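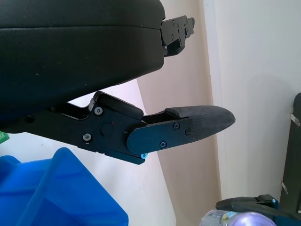 One of the two grippers on the Poduval test stand, with its tapered black fingertip, beside a blue plastic bin.

Heleddale workshop puts robot fingers to the test

31 December 2024

HELEDDALE – The year is closing quietly for most of the businesses along the old mill road, but at the Poduval workshop the lights have been on well into the evening, and anyone walking past will have heard the soft whir of two robot arms picking things up and putting them down again. The small automation firm has been spending the last weeks of the year on a question that sounds simple enough and has kept everybody there busy since September: which gripper should it fit to the sorting stations it builds for repair shops, thrift stores and small warehouses?

Poduval has made its sorting stations here for some years now, and they have always used the same kind of gripper, a plain two-finger model that the company bought in and bolted on. It has done its job well, on the whole. Customers, though, have been asking for stations that can deal with a wider mix of goods, including the awkward things that turn up at the bottom of every donation box, such as crinkly packaging, slippery toys, loose lids and bags that change shape when you touch them. The old gripper was never really meant for those, and the workshop decided it was time to look around properly before ordering parts for the coming year.

Two candidates made it through to the final round. One is the Wudau, a sturdy gripper with a simple open-and-close movement and not very much to go wrong. The other is the Reline, a lighter design that lets the fingers give a little when they meet something hard. Both were tried with the same fingertips and the same wrist camera, so that the comparison would be as fair as the workshop could make it, and both were run from the same controller, which took a good deal of patience to set up (the first week of the trial, by the workshop's own account, went almost entirely into cables and settings).

The trial itself was a plain affair. A mixed lot of 68 household objects was gathered from staff homes and from the thrift store across the street, and the arms were asked to lift each one and place it in a bin. Then everything was tipped out and they did it again, and again after that. By the time the arms were switched off for the holiday break they had made 2,986 attempts between them, every one of them logged by the controller and a fair number watched by somebody with a cup of coffee in hand.

A good deal of attention went to the fingertips. The workshop had first tried soft rubber pads, which held on beautifully but picked up dust and lint so quickly that they had to be wiped down several times a day. The narrower, tapered tips that replaced them can get under the edge of a flat object much more easily, and they slide down between things that are lying close together, where the wide pads only pushed everything aside. They are less forgiving when the arm arrives a little off center, and the team spent many hours adjusting how fast the fingers close.

And how did the two get on? Quite differently, as it happens, and each had its own good days. The Wudau was the steadier of the pair with boxes, books, mugs and anything else with a firm side to hold. It closed the same way every time, and over the whole trial it needed its screws tightened only once. The Reline was noticeably better with thin, shiny packaging and with small things lying flat on the table, where its more yielding fingers could press down lightly without the arm stopping itself in alarm. Of the 68 objects, 17 could be lifted reliably by the Reline and only now and then by the Wudau. Going the other way there were 16, most of them heavier items that the Reline tended to let droop on the way to the bin.

With numbers as close as that, nobody at the workshop was ready to declare a winner, and the talk over lunch has apparently been lively! Those who look after repairs lean toward the Wudau, which can be taken apart on a bench with ordinary tools and put back together before the coffee goes cold. Those who write the software would be very happy with the Reline, as it spares them a lot of fussing over the exact height of every object. There is also the matter of cost, on which the company would say only that the two are near enough to each other that price alone won't settle it.

The cameras turned out to matter nearly as much as the fingers. A camera at the wrist gives a lovely close view of whatever is about to be picked up, but the gripper itself takes up a large share of what it sees, and the bulkier the gripper, the less room is left over for the table. The workshop tried moving the mount farther out, which helped with the view and then caused the bracket to bump against the side of the bin. It was moved back again, part of the way, and a second camera was hung overhead to fill in what the first one misses. Sunshine was another small headache. Glossy objects that were easy to find on a gray morning became much harder for the software when the sun came around, so some of the runs were repeated at different times of day, with the blinds up and with the blinds down.

For now the plan is to offer both. Poduval intends to build its next sorting stations with one gripper of each kind, so that the arm on one side takes the firmer goods and the arm on the other takes the flat and floppy ones. The first pair will go to the thrift store across the street, which lent so many of the test objects and will be getting them back, the workshop promises, in the same condition. It is hoped that the station will be running there before the spring donation rush, when the back room usually fills up to the door.

Neighbors who would like to see the arms at work are welcome to stop by when the workshop reopens after the New Year. The entrance is on the mill road side, next to the loading dock, and parking is free in the lot behind the building. Visitors may also bring along one small object of their own for the arms to try, as long as it is clean, not breakable and not alive. School groups are asked to call ahead, as there is room for only one class at a time.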